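Home Browse Subjects Kitchen and Table Recent changes Log in

We use cookies to remember your reading preferences. Accept Settings

Toaster oven

A toaster oven is a small electric oven that sits on a counter or tabletop and is loaded through a door at the front. It does the work of a toaster and a good part of the work of a full-size oven, and for many households, particularly those with one or two people in them, it is the cooking appliance that gets switched on more often than any other. It toasts bread lying flat, warms rolls, bakes a potato or a small dish of vegetables, melts cheese over practically anything, and will roast a modest chicken if the model is big enough and the cook is patient.

The name is used a little loosely. Some shops keep it for the smallest ovens, the ones with room for two slices of bread, and call everything larger a countertop oven. Others use the two names as if there were no difference at all, and in ordinary speech there really isn't much of one.

Construction

The basic form is a metal box with an outer shell and an inner cavity, and a gap between them that keeps the outside from getting quite as hot as the inside (though it still gets hot, and the top should never be treated as a shelf while the oven is on). Heating elements run across the cavity above and below the food. In most models these are thin tubes that glow orange when they are working. A thermostat switches them on and off to hold the chosen temperature, and a timer, very often a plain clockwork one with a bell, shuts everything down at the end.

The door is usually hinged along its bottom edge, so that it drops forward and lies more or less level when open. Most doors have a glass window set in a metal frame. Under the lower elements there is normally a crumb tray, which slides out for emptying and which a surprising number of owners discover only after several years of wondering about the smell.

The rack

Food rests on a wire rack, or on a pan or dish placed on the rack. The rack fits into grooves or ledges on the side walls, and larger ovens give a choice of two or more heights. A high position brings food close to the upper elements for browning; a low one suits baking. On many models a pair of small hooks joins the rack to the door, so that the rack slides partway out as the door comes down. It is a pleasant feature when it works, and it saves a good many burned knuckles, but the hooks do bend with time and then the rack has to be pulled by hand.

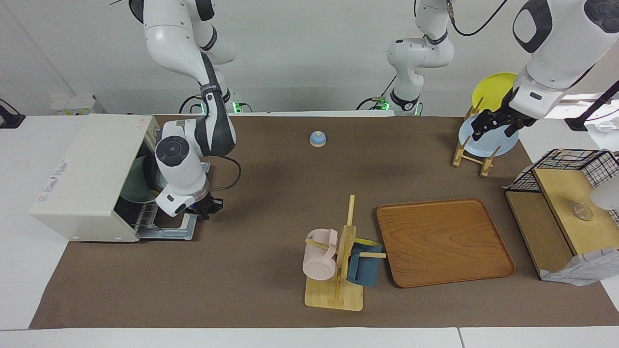 Bowls and dishes deserve a section of their own, as they are where most of the trouble comes from. A toaster oven cavity is low, and the food is much nearer to the elements than it would be in a kitchen range, so a dish that has done years of good service in a big oven may be too tall, too wide or too delicate for a little one. A bowl also needs to sit level on the rack before the door is closed, and one that is tilted in the cavity, like the muted green bowl shown in the white oven, should be straightened first, especially if it is going to hold anything with a sauce. Plain metal pans, and ceramic or glass dishes marked by their makers as safe for oven use, are the usual choices. Plastic of any kind should be kept out, and so should paper plates and any dish with a crack in it. Glass calls for extra care even when it is sold for baking, and many manufacturers advise against putting it directly under a broiling element.

Sizes and types

The smallest toaster ovens hold a couple of slices of bread and not a great deal else. Middle-sized ones take four to six slices or a small pizza, and the largest are really compact ovens that will accept a quarter-size baking sheet. Before buying one it is wise to measure the space inside, as well as the counter where the oven is to stand, for the outside dimensions can be rather flattering.

Convection models have a fan that moves the hot air around. They brown more evenly and generally cook a little faster, and many recipes suggest lowering the temperature slightly to allow for this. Ovens sold with an air-frying setting work on the same principle, with a stronger fan and often a mesh basket.

Graça Vilela, whose household handbook The Small Kitchen devotes a long and affectionate chapter to the subject, divides owners into those who toast and those who bake, and recommends the simplest possible model to the first group. Her survey of 266 home cooks in Fusville found that toast, leftovers and frozen snacks were the three most common uses, in that order. Baking from scratch came well behind, although the people who did it were very fond of it indeed.

Placement and care

A toaster oven needs a firm, level surface and some open space on all sides. The manual gives the clearances for each model, and these are worth following to the letter. Curtains, paper towels and bread bags should be kept well away. The oven should be plugged straight into a wall outlet, as extension cords can overheat under the load.

Cleaning is best done little and often, with the oven unplugged and fully cool. The tray can be emptied and washed, and the rack soaked in warm water with dish soap. The inside walls want only a damp cloth and a mild cleaner, for scouring pads can scratch the coating. The elements themselves should be left alone, and nothing should ever be sprayed on them. Benedita Cunha, writing in the Aguiar Home Almanac, suggests setting a bowl of warm water on the rack of a switched-off oven for a while to soften baked-on splashes, and adds that an old wooden spoon handle wrapped in cloth will reach the back corners.

See also

Broiling
Convection oven
Crumb tray
Toast

Further reading

Cunha, Benedita. "Keeping the Little Oven Clean." Aguiar Home Almanac, May issue.
Vilela, Graça. The Small Kitchen. Indulau Press.

Article last revised 17 October 2019

Contact the editors Copyright Hondeo Reference Back to top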